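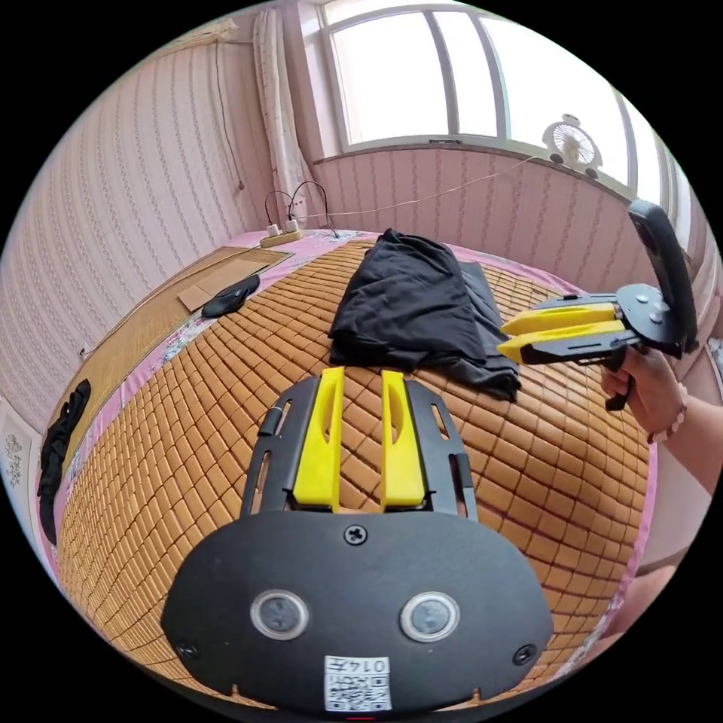
By Fatima Steyn
March

Home | Projects | Reports | Contact

Progress report: Calside bedrooms

The Calside part of the Nundik home support grant is at its midpoint. The work covers clothing, bedding and small items in the bedrooms, and this report deals with the second bedroom, where we have spent most of our time since the last update.

The bed is the main sorting surface. It has a tan bamboo-tile mat over a pink floral sheet, and the dark clothing goes on the mat to be folded. A straw mat at the side takes small things such as the sleep mask, along with a flat piece of cardboard. The bamboo mat stays on the bed for the summer, so we are not storing it with the winter bedding as first planned.

Dark clothes are slow work. Black items look alike once they are bunched up, and the household wants them kept apart by person. We now fold each one as it is picked up and put it straight on that person's shelf. Light clothes and towels are finished.

The power strip at the far end of the bed still has to move. It sits on the sheet with a tangle of black cables plugged into it. I have asked for a wall-mounted strip from Shawky and a pack of cable ties – both are within the budget line for small fittings. Until they come, the family has agreed to keep bedding and clothes away from that end.

Spending to date is $1,000 out of $2,000. Of that, $300 went on shelf units and the rest on staff hours. The 4 storage boxes from Jollach were delivered last week and have not been invoiced yet. I do not expect to ask for more money.

Still to do in this room: finish the dark clothing, fit the power strip and label the shelves. The hall closet comes after that. The next visit is on Thursday, and the family would like the closet left alone until they have gone through the coats themselves.

We use cookies to improve your visit. Accept | Manage settings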